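Reto bet me a coffee at the Brardale bakery that I couldn't teach the arms to handle eggs before December. I had 587 demos, two arms and a theory: throw out every run where I'd hesitated. Konrad reckoned that was cheating (he would!), but the trimmed set beat the full one in all three trials, so I phoned Aurora at midnight, yelling.

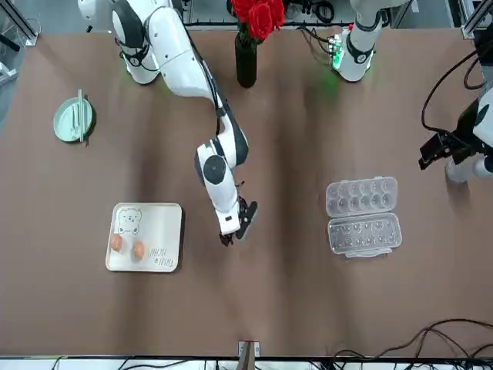
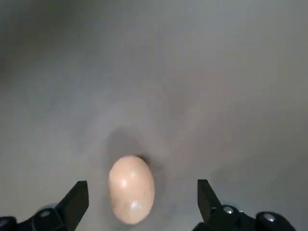
My theory had one hole, and Aurora found it before I'd finished bragging. "You hesitate when it's hard," she said. "So you binned the hard ones." I sat there looking at that one brown egg between the open fingers, closer to the left one, and thought about every time I'd stopped to line it up. Then I put the kettle on and started pulling runs back out of the bin.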